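Odero planning stack: simulation gallery
Tarkel Software, Gudell office
Posted Mar 7, 2025

This page collects views from the simulation scenes we use to test Odero, our motion planning stack for single-arm manipulation. The short notes that come before and after are for people who work on the planner or who have been asked to read its logs. If you only want to install Odero, the setup guide covers that.

What Odero does

Odero takes three inputs: a robot description, a world state and a goal. It returns a timed joint trajectory or a failure code. It does not choose the goal. Goals come from the task layer, or from a test file when we run scenes in bulk.

The world state comes from one of two places. In a planner test, the simulator hands it over directly, with exact poses and exact meshes. In a full test, it comes from Đoàn, our perception module, which has to work out the poses from rendered camera images. Most problems we look at fall in the space between those two. A plan that is found every time with exact poses may be found only some of the time when a bottle is reported two centimeters too wide.

We keep the two kinds of test apart in the reports. For a while they were added together in a single success rate, and it was hard to tell whether a change in the number came from the planner or from perception. The reports now have two columns and no total.

How a scene is put together

A scene starts as a layout: walls, a work surface, a pedestal for the arm, and a place on the surface where objects may be put. The scene builder then draws objects from the library and drops them onto the surface with the physics engine running. When everything has settled, the state is saved and physics is paused. The planner always starts from a saved state, so a run can be repeated with the same seed.

The library has 17 object classes at the moment. Each class has several meshes, and each mesh has a scale range. The scale range is wide for some classes. We had a long discussion about whether to tighten it and decided to leave it alone in the planner tests. Odero should not depend on an object having a believable size. It gets a mesh and a pose, and it has to keep the arm out of the mesh. In the full tests the range is tighter, as Đoàn does use size as a cue.

Each scene is rendered from several camera positions. The cameras are placed by the layout file, and they don't move when the objects are changed. This makes it easy to flip through a batch and spot a scene that settled badly – an object that fell between the counter and the wall, for example, or one that came to rest halfway through another.

Collision checking

Collision checking takes up most of the planning time. Odero checks in two passes. The first pass uses spheres fitted to the links of the arm and boxes fitted to the objects. It is fast and it throws out most bad states. The second pass uses convex pieces cut from the real meshes, and it only runs on states that the first pass could not decide.

Tall, thin objects are cheap to check and short, flat ones are not. A knife lying on a counter has a box that is almost all empty space if the knife lies at an angle to the box axes. We switched to oriented boxes in the last release and that took care of most of it. Small things lying close to a large thing are still slow, as the first pass can't decide and hands nearly everything to the second.

The other slow case is reaching across the surface. The arm stands at one side and the objects tend to end up on the other, so the elbow has to pass over whatever is in between. Odero plans these reaches in two parts by default, with a waypoint above the surface. You can turn the waypoint off with the flag direct_reach. The paths are shorter with the flag on, and the planner fails more often.

Settings used for the gallery scenes

Planner: sampling-based, two trees, shortcut smoothing on
Time limit per query: 30 seconds
Restarts: 7
Joint limit margin: default
World state: exact poses from the simulator
Gripper in start state: open
Waypoint above surface: on

The time limit is generous. It is set that high so a slow query can be told apart from an impossible one. A real cell would use a much lower limit, and we have a second set of settings for that, kept in the folder named short.

The counter scene

The counter layout is the one we use most. It has a marble surface, a wall along one side, a wall behind, and the arm next to the surface. Everything is rendered with the same light coming from above. The layout is simple, and that is why people keep going back to it: when a query fails, there are not many places to look.

Two things make it useful. The pot is large and has parts that stick out from the side, which the first pass handles poorly. The figurine is tall for its footprint, so a path that clears the surface by a small margin will still run into it. With both near the middle or the far end, a straight sweep over the counter is usually out and the planner has to go up first.

Counter layout, views from two cameras

Marble counter with the pot, the figurine on its black base, and the smaller objects spread out to the left. The base of the arm is on its pedestal at the right.

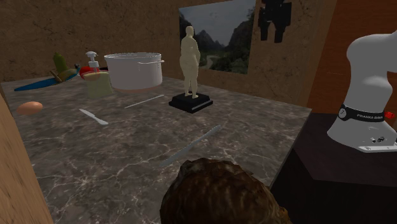

The counter seen along its length, with the gripper to the right of it and the pot at the far end: 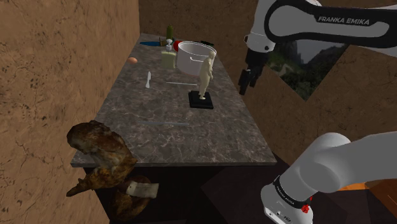 Reading a failure

A failed query writes a short record. The first line gives the failure code, and the code is usually enough. The ones you will see most in the counter layout are these.

GOAL_IN_COLLISION. The goal pose itself puts some part of the arm or the gripper inside an object. Restarts won't help. Check whether the task layer asked for a grasp from the side on something that stands against a wall.

START_IN_COLLISION. Rare with exact poses. With poses from Đoàn it mostly means that an object was reported too close to the arm. The record lists the pair of bodies, so look there before you look at anything else.

NO_IK. There is no joint solution for the goal pose. In this layout it tends to come up for goals along the wall side of the counter when the gripper has to point straight down. Allowing some tilt in the goal often clears it.

TIMEOUT. All restarts were used and no path was found within the limit. The record then has the number of nodes in each tree. If one tree is very small and the other is large, the small one is probably boxed in, and you should look at the objects near that end of the path.

The record can be loaded back into the viewer with the replay command. It sets the scene to the saved state, draws both trees, and colors the pair of bodies from the last rejected state. Drawing the trees is slow on a large record. Use the option last_restart if you only need the final attempt.

Known issues

Smoothing can bring a path closer to an object than the original path was. It never goes inside the margin, but the result can look tight when played back. A clearance term in the smoother is being tested on a branch.

The scene builder sometimes leaves a thin object slightly sunk into the surface. The planner then treats any grasp on it as a collision with the counter. Until the fix is merged, run the settle check with the strict option before you save a batch.

The viewer shows collision boxes in the wrong place if an object has been scaled differently along its three axes. Only the drawing is wrong. The planner uses the right boxes.

Batches made with scene builder version 16 or earlier don't store the random seed for object scale, so they can't be rebuilt from the layout file alone. Keep the saved states if you still need those.

Drawer and shelf layouts will be added to this page once their camera positions are final. The shelf layout already runs in the nightly tests, and its layout file is in the same folder as the counter one.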